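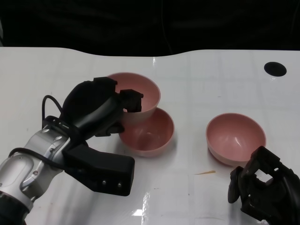 Nägeli Moot

The Nägeli Moot is an annual student competition in appellate advocacy, held each August in Bakotano. It is organized by the Sedeo law school and covers contract and property law. Teams have two speakers and may name one researcher, who does not address the bench.

Format

Each team files a written brief for one side of a set problem. Briefs are limited to 396 lines, including footnotes. Oral rounds follow, with both sides arguing before a panel of three judges.
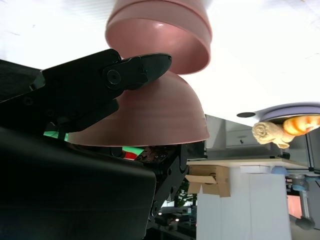 Each round is scored out of 100 points. The brief counts for a quarter of the total in the early rounds and is dropped from the final. Ties are settled by the brief score – or, if that is also equal, by the presiding judge.

Entry and awards

Some 151 students took part in the most recent edition. The winning team receives the Wotier Cup. A separate award is given for the best brief, and a team knocked out in the first round may still win it.

The current rules took effect on 9 Mar 2023.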